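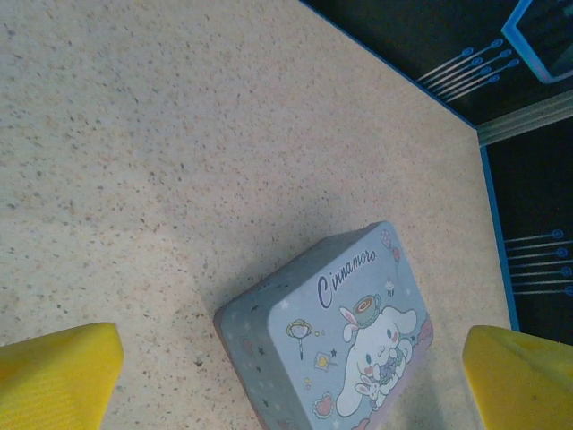
Wrist cam, tin between the fingers, no contact yet

Two arms, one tin: how much variety do you put in your demos?
Started by tinpusher, Mar 14, 2021

tinpusher wrote:
So I've finally gone from "let's see if the arms move" to real collecting and I'm having a ridiculous amount of fun with it. The project is called Skirton (after nothing, I liked the sound). The plan is a policy that can pick up a small box at any angle, and later on pass it from one arm to the other. I teleoperate, everything gets logged, and the training runs overnight.

Right now I have 1,164 episodes. A lot of those are the Cinnamoroll tin, which I love as an object. Rounded corners, lots of printed detail on the lid, and it casts a decent shadow on the speckled counter. I start each episode with it turned to a new angle, sometimes so far toward the bottom of the wrist view that part of the box is out of sight. I figured that was worth having in the data, because that's exactly where my last policy lost its mind and closed on air.

What I can't decide: do I keep going with the tin until the grasp is really solid, or start swapping objects now? And do people here keep the fumbled grasps or throw them out?

mossybracket wrote:
Love this! Swap objects now. You can always come back to the tin, but if your whole set is one light blue lid, the network will happily learn "go to light blue." I did the same thing with a green sponge and ended up with a very expensive sponge detector.

Keep the fumbles if you recovered from them. A miss followed by a clean second try is gold.

harrow_n wrote:
Going to disagree with mossybracket on both counts. One object done well first. If you change the object, the angle and the start pose all at once and the thing fails, you have no idea which one to fix. I ran 3,245 episodes on the Vurkel set with everything mixed from the start and spent most of March sorting them back into groups by hand. Never again.

Recoveries, sure, but label them. Unlabeled fumbles taught my arm to fumble. It would nudge the block sideways before every grasp, like a little ritual, because I'd done that a lot in my demos without noticing.

tinpusher wrote:
Ha, the ritual! I just watched a handful of my own and I do a tiny backward wiggle before I close. Every single time. Okay, that goes on the list.

harrow_n, when you say label, is that one flag per episode or do you mark the moment it goes wrong?

harrow_n wrote:
Per moment. The Harahap logger lets you hit a foot pedal while you drive and drops a marker in the log. Clumsy for the first evening, then your foot just does it.

cobaltjig wrote:
Question about the rest of the setup. Is the wrist view all the policy sees, or do you feed it an outside camera too? For grasping alone I'd say wrist only is fine, but for a handoff I don't see how it would work. Each hand needs to know where the other one is.

tinpusher wrote:
Both! I record the wrist view and a fixed one that takes in the whole enclosure. With both arms on one rail they can reach the middle from either side, and I've been running them empty with the grippers nearly tip to tip so I get some practice at how close I dare to go.
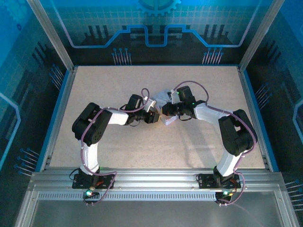
The tricky part for me has been keeping my own hands even. My right is much smoother than my left, and when I plot the joint speeds you can tell straight away which arm was which. I'm thinking of swapping the leader arms every other session so the data doesn't carry my handedness into everything. The other headache was cables, but a tall loop at the wrist gives them enough slack for the moves I'm doing.

cobaltjig wrote:
Swapping the leaders is clever, I'm stealing that. Watch the shadows in the outside view, though. An arm that throws a dark patch onto the counter can hide a dark object completely. I added a second lamp and my success rate on a black marker went from bad to respectable.

mossybracket wrote:
Or leave the shadows in! They'll be there when the policy runs. I'd vary the lamp and let it learn. Same with the patterned walls, if you ask me. Busy background, fine, as long as it's the same busy background on the day you test.

harrow_n wrote:
"Same on the day you test" is doing a lot of work in that sentence. Move the rig a foot and see what happens.

mossybracket wrote:
Fair. I still say vary the lamp.

tinpusher wrote:
You two are great. I'm going to split the difference. Next block is 96 episodes, tin only, with the lamp moved between runs and my wiggle banned. After that I bring in the Hoson blocks, one shape at a time, same angles as the tin so I can compare. Pedal is ordered.

I'll hold back 19 start positions that never get used for training and test on those. If the tin works from all of them I'll move on to the handoff and post the clips, drops included.

cobaltjig wrote:
Please do post the drops. And log which leader arm you had in which hand, or you'll be guessing later.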